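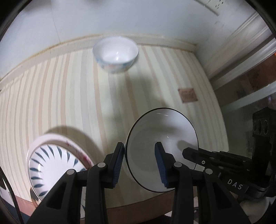 Pumphrey Studentship

By the Pundent reference desk
17 Jul 2024
3 min read

The Pumphrey Studentship is a grant for doctoral students at the University of Pullavov. It pays the tuition fees and a monthly living allowance of the holder, normally for three years. The studentship is open to all faculties, but in practice most of the holders have come from chemistry, history and the languages.

Origin

The studentship takes its name from Pumphrey Hall, the oldest residence of the university, and not from a donor, as it is sometimes written. The hall owned a small paper mill outside the town. When the mill was sold, the residents' assembly voted that the money should not go to repair of the roof, as the university administration had proposed, but to a fund for students who could not continue after the first degree. The roof was repaired later from other sources.

In its first years the fund was small and supported only one student at a time. The holder had to live in the hall and to give one public lecture each winter. The duty of residence was removed when the university began to accept doctoral students with families. The lecture remained, and it is now held in the town library.

Selection

Applications are received until the last day of August. A candidate must have an offer of a doctoral place from the university and must present a research plan of no more than 2 pages, written so that a reader from another faculty can follow it. Grades are considered only at the first stage. At the second stage the candidates are invited to an interview, and the panel always includes one former holder.

The latest published round received 85 applications, of which 12 reached the interview. Four studentships were given. The names of the candidates who were not chosen are never published — the university changed this rule after complaints from applicants, because the older lists had shown everybody.

Allowance

The allowance is paid at the beginning of each month and is reviewed every second year. Holders may teach up to six hours a week and keep the full payment. A separate travel sum can be requested for archive work or for a conference, but it must be spent in the same academic year. A holder who falls ill for a long period can stop the studentship and resume it later without a new application.

Droneretti supplement

Students in the natural sciences can also apply for the Droneretti supplement, named after the Droneretti Laboratory in the east part of the campus. It covers materials and instrument time. It is administered by the same office, but it has its own rules and its own deadline in spring. The two are often confused in the press of the university, and one annual report counted them together by mistake.

Lecture and archive

The winter lecture is open to the public and free of charge. Texts of the lectures are kept in the university archive together with the early account books of the fund. The archive catalog lists nearly 3754 items under the heading of Pumphrey Hall, and most of them concern the mill and its workers. Only the lecture texts can be read online. For the account books it is necessary to visit the reading room.

See also: University of Pullavov; Pumphrey Hall; Droneretti Laboratory

Comments (3)

Guest
Thank you, this is clearer than the page of the university. Is it possible to apply from outside the country if the offer of a place is still conditional?

Former resident
The mill was not really outside the town, it was by the lower bridge. Today this is inside the town limits, but then maybe not. Otherwise a good article.

Guest
To the first comment: I had a conditional offer and they accepted my application, but I had to send the final letter before the interview. Better to ask the office — the rule may be different now.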